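Okdale Worktable, light finish

Sold by Coppens
Item 954
Page updated 8 October 2023

A plain, light-coloured wooden table for kitchens, dining corners and utility rooms. Sold as a table only.
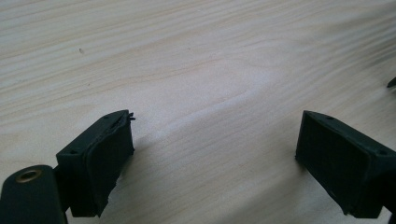
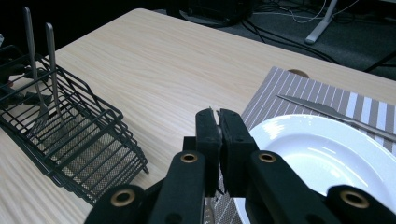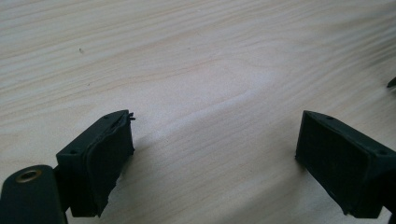 The Okdale is the larger of the two tables we keep in stock all year. It was first made as a serving table for a small canteen, and the shape has hardly changed from that first order. The top is left pale, with a finish that lets the grain come through, so no two tables match exactly. On this one the grain runs in long, soft lines on the slant, with faint pinkish-tan streaks between the creamier bands, and it gets finer and closer in some parts than in others. Small dark marks in the wood are allowed under our grading and are not treated as a fault. A black wire cutlery basket like the one on the table, with forks standing in it, can stay out all day. The basket is not included.

Sizes

Length: 156 cm
Depth: 75 cm
Height: 74 cm

Four people can sit at it with room for plates and a serving dish in the middle. Six will fit if two of them sit at the ends. The legs are set in a little from the corners, so a chair can be pushed in at either end without catching.

Finish

The top leaves the workshop with two coats of Fludik clear matt oil. It does not give a shine and it does not turn the wood yellow in the first year, although all pale wood deepens a little with daylight. If you keep a tray or a basket in one spot, move it now and then or the wood under it will stay lighter than the rest.

A fresh coat of oil once a year is enough for most homes. Tables in heavy use may want one every six months. A 200 ml tin of Fludik oil comes with each table and will do the top twice.

Everyday care

Wipe with a damp cloth and dry straight away. Washing-up liquid is fine in small amounts. Do not use bleach, scouring powder or the green side of a sponge.

Put a mat under hot pans. Wire baskets and racks with bare rod ends can scratch an oiled top if they are dragged, so lift them or fit felt pads. Cutlery should be dried before it goes into an open mesh basket, as drips will go through to the table and leave rings if they are left overnight.

Light scratches can be rubbed out with fine sandpaper, working along the grain, and then oiled. Deep cuts are better left to a joiner.

Putting it together

The top arrives in one piece. The four legs are packed separately and bolt on from below. You will need two people to turn the table over. The hex key is in the bag with the bolts. Tighten all the bolts by hand first, stand the table up, then tighten them fully. Check them again after a month.

If the floor is uneven, the feet can be wound down by up to 1 cm.

Price and delivery

The table is £338, with delivery to the door included on the mainland. Delivery upstairs is charged extra and has to be booked when you order. The carrier is Zergate, who will send a text the evening before with a two-hour slot.

The current batch is nearly gone. Orders placed after it sells out will be sent in November.

Returns

You have 30 days to send the table back if it has not been put together or oiled. Keep the box. Tables damaged on the way should be reported within three days, with a photograph of the damage and one of the packing.

Spare parts

Bolts, feet and single legs can be ordered using the item number at the top of this page. We do not sell the top on its own.

Also in this range

Okdale Side Table, light finish
Okdale Bench, light finish
Fludik clear matt oil, 200 ml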